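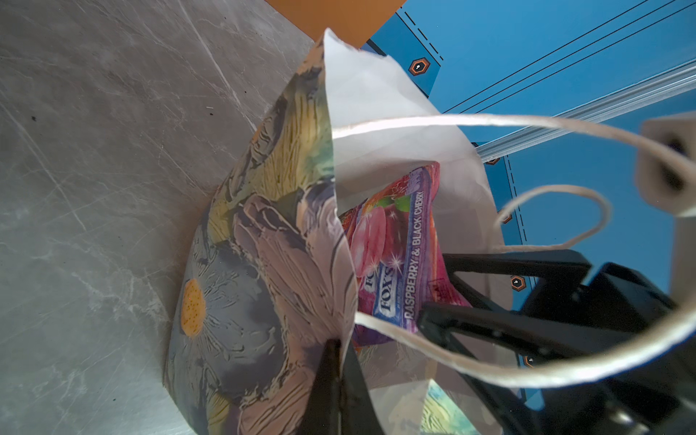
I have a cupboard under the stairs at Burnmont Road that contains a hoover, a tent and more gift bags than I will ever have friends. They live inside one another, the biggest swallowing the rest, and every December I swear I'll use them up.

The paper gift bag has killed wrapping in this country and I am only half sorry. I can't fold a corner. My parcels look as if they were done in a moving van. A bag with flowers on it and two cord handles lets me drop in a packet of fruit sweets at 7 minutes' notice and arrive looking like a person who plans.

What I object to is the etiquette. You may reuse a bag, but never send it home. My sister-in-law Pallavi once gave me back my own, tag still attached, reading "To Efua, love from Adwoa". I am neither. It had been round at least four households, and was in better shape than most of us.

So I propose that we stop pretending. Hand over the sweets, keep the bag, and let the guest carry it off again folded under one arm. She'll need it by March. I certainly don't, I have 20 of them.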